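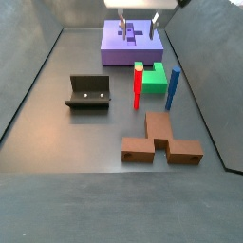 Blocks, Slots and Colors: The Puzzle Gallery

Welcome to our little corner of the Terham toy library! I've been meaning to put this page together ever since November, when Kylie Bright cleared two shelves for the shape puzzles and we all rediscovered how many good ones had been hiding behind the train sets. We lend out 507 toys these days, from rag dolls to marble runs, and yet if you asked me which one I'd happily play with on a rainy afternoon (with or without a child in the room), I'd point you straight to the chunky colored blocks.

The big purple block is the one everybody remembers. It's a good thick slab with a cross cut into the top, and the color is lovely, deeper on the front and paler on top, a bit like the lilacs along the road to Mirnport. I grew up with a plain sorting box, the kind with a round hole, a square hole and a triangle, and a cross feels like a real step up from that. You have to turn your piece and think a little before you try it.

The other colors get their turn too. There's a green piece with a step in it, taller at the back and lower toward the front, and a slim red one with a small round top in a pale yellow-orange. My grandson likes to set his out in front of the purple block before he starts, as if they were all waiting in line at the bakery, and I've given up hurrying him along.

Now for a closer look at my favorite. 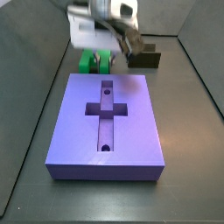 The purple block up close, with its cross-shaped recess, and the green and black pieces behind it.

I do like how that bright green sits next to the purple. Sandro Pellegrini, who painted the sign over our door, tells me the two colors have no business getting along so well, but he borrowed a set for his nieces in Lacson all the same and kept it the full 32 days!

If you'd like to try some of these at home, the block puzzles are on the low shelf to the left of the desk, and you may keep them for up to 32 days at a time. Please count the pieces back into the bag before you return them, and have a look under the sofa first, as that's where ours always end up. The next batch of pictures will be the wooden animals, as soon as I've found the other half of the zebra.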